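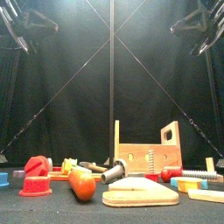

*Both Revotness grippers parked over the toolbox set.*

**benchrat_27** (Sunday, June 2, 2019)
So this is what $1,876 gets you from Ilura: two arms, black grippers, and a manual that thanks me for my "purchase of happiness." I've had the kit since February. The toy toolbox and the screws are my own test. Gripping the little red cube: fine. Gripping the red foam nut: it squeezes like it's checking an avocado. Ask me anything.

**solderpuddle**
How long did setup take? The box says 6 hours.

**benchrat_27**
> The box says 6 hours

The box is an optimist. 9, plus a nap.

**torque_me_not**
I sent mine back. Left arm drifted every time it warmed up, and support told me to recalibrate, then told me to recalibrate again. For that money get the Rivadeneyra. One arm, but it goes where you tell it.

**benchrat_27**
One arm can't hold a bolt and turn a nut, though.

**torque_me_not**
Neither could my two.

**solderpuddle**
lol. Are those the stock fingers?

**benchrat_27**
Stock. I ordered the Fellow pads for the round stuff. The orange peg squirts out sideways about as often as it gets picked up.

**quietgantry**
Disagree on the drift. Firmware fixed it on mine. Turn off "smooth mode" and run the homing routine twice. I wouldn't pay full price again, but I'm keeping it.

**benchrat_27**
Smooth mode was on. I'm going back to the garage.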